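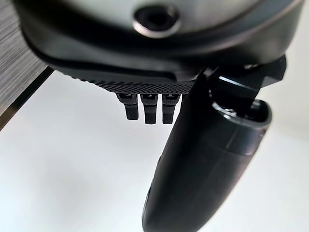 Reading time: 5 min

April 2025, teleop notebook, laundry task

OK, writing this up while it's fresh, mostly for Viorica (who takes the rig next) and partly so I stop making the same three mistakes. The task is still "clear the clothes off the bed," two arms, one operator, leader handles in the other room with the head view on the big monitor and the wrist views on the small ones underneath.

First thing, and I wish I'd written this down weeks ago: do the dry run over a blank surface before you go anywhere near cloth. Park one hand over something white with nothing on it, open and close slowly, and look at the wrist view the whole time. You learn so much from that! Mainly you learn how much of the wrist view is just gripper. The housing takes up the whole top, the big finger eats the lower right, and what's left over is what you get to steer by. If you haven't got that layout in your head, then the first time there's fabric in there you'll spend ten seconds working out which dark thing is you and which dark thing is laundry. I know this from experience.

Second thing, the handle mapping. Damir changed the scaling so a big sweep of the leader makes a smaller sweep at the hand, and I hated it for an hour and now I love it. The reaching part is slower, sure, but the last little bit before the pinch is so much calmer. Where it bites you is when you run out of reach on the handle and have to clutch out, move your own arm back, and clutch in again. Please, please don't do that while you're holding something. The hand gives a small hop on re-engage, and the demo then has a hop in it, and the policy learns hops. We found the same hop in the replay of the Hasero checkpoint, at the same spot in the motion, which was funny and also pretty depressing.

So the habit I'm trying to build is this: clutch out over the bed, before the descent, get my elbows comfortable, then go down and do the whole grasp and lift in one piece. If I feel myself running out of handle in the middle, I set the garment down, end the episode and mark it bad. No heroics.

Third, dark cloth. Oh boy. Black fabric against a black gripper is miserable from the wrist. I kept losing the edge of my own finger in it, and depth just goes. Turning exposure up doesn't do much except blow out the sheet. What I ended up doing was steering from the head view until contact and only then dropping my eyes to the wrist view to judge the bunching. That worked better than anything else I tried.
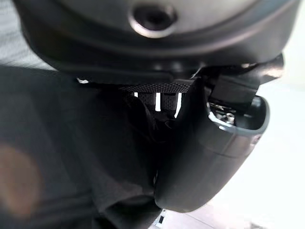
Wrist view with black fabric bunched up beside the finger.

The other trick for the dark stuff is to look at the gaps. Bright slivers between dark parts are the only real landmarks you get at that range, so I watch those and the rim of the finger and ignore the cloth almost completely. When a bright bit goes dark, something has moved across it, and usually that something is sleeve. Viorica, I know you prefer to go by the feel of the handle, and maybe that's better for you, but the force feedback on the left one is mushy at the moment, so don't trust it for thin fabric.

Numbers for the log, so they're all in one spot:

Episodes kept in the set so far: 506
Thrown out: 55
Frames in the longest kept episode: 1,325
Operators: 2 (me and Damir)

That longest one should probably go too. I watched it back and I spend half of it dithering over where to pinch. It succeeds, technically, but if the policy picks up dithering from me I'll never hear the end of it. Leaving it in for the moment with a flag on it, and we can vote.

What counts as a throw-out, since Damir and I turned out to have different rules: any clutch hop while holding cloth, any grasp where the sheet comes up along with the garment, any time the arms touch each other, and any time the operator says a bad word loudly enough to be heard in the next room (Damir's addition, I'm leaving it). A plain missed grasp followed by a clean retry is NOT a throw-out. We want those. The Lazarević baseline had only perfect first tries in it and had no idea what to do after a miss, it just closed on air and carried the air over to the basket position, very confidently.

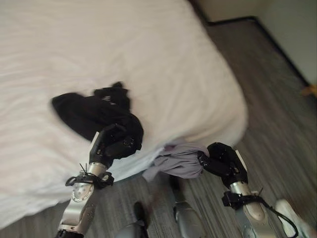

Two-handed episodes are the part I find hardest, and I think I finally know why. I only have one pair of eyes and I want to watch both pinches at once, so I flick back and forth and each hand drifts a little while I'm looking at the other one. It's worst when the garments are at different heights. With the left hand pressed into the black one on top of the bed and the right holding the lavender one down at the mattress corner, the two hands need completely different next moves - left wants to go up, right wants to come away from the edge before it goes anywhere. If I start both together out of impatience, the right one drags its cloth along the corner. So now I hold the left still, deal with the right until it's clear, and then look back. It looks a bit robotic (sorry) but the trajectories are much cleaner.

I did wonder whether the one-hand-waits style would teach the policy to be slow. Damir's view is that slow is fine and we can speed up playback later. Mine is that I'd like some episodes with real overlap in them, once I'm good enough to do it without drifting. I'll try a batch where I start both hands together only when both garments are fully on top of the mattress. If those come out clean I'll tag them separately in Udus so they can be mixed in or left out.

Corner grasps, while I'm on it. Cloth hanging over a rounded corner is easier to grab than cloth lying flat, because there's air behind it, but it also slides. Come in from the outside, close most of the way, wait a beat, then finish closing. When I close in one go, the fabric gets pushed toward the bed instead of into the fingers. Flat cloth is the other way around: press in a little, close in one go, and lift straight up before moving sideways, or else you're ironing the bed.

The sheet itself is going to need a rule. It wrinkles up as we go, and I've been smoothing it between some episodes and forgetting with others. I think forgetting is more honest data, but then the first few of every session look showroom neat and the later ones don't, and I don't want the order to leak in like that. Proposal: smooth it only if the wrinkles are big enough to grab. Viorica, overrule me if you hate it.

Small stuff to check before the next session:

Look over the zip ties on both wrists and tug the straps.
Make sure the right-hand cable loop has enough slack with the arm fully turned.
Left handle, mushy feedback, see if it's the spring or the setting.
Wipe the wrist lenses, and do it before homing, not after (I bumped the joint last time and had to home again).
Ask Dostangate if the spare finger pads can come before June.

Also, take breaks. My last ten episodes of the day were all worse than the ten before lunch, and I could see it in the replays straight away: rushed descents, late closing, lots of tiny corrections. I'm going to stop earlier tomorrow and use the leftover time for labeling, starting with the two-handed ones.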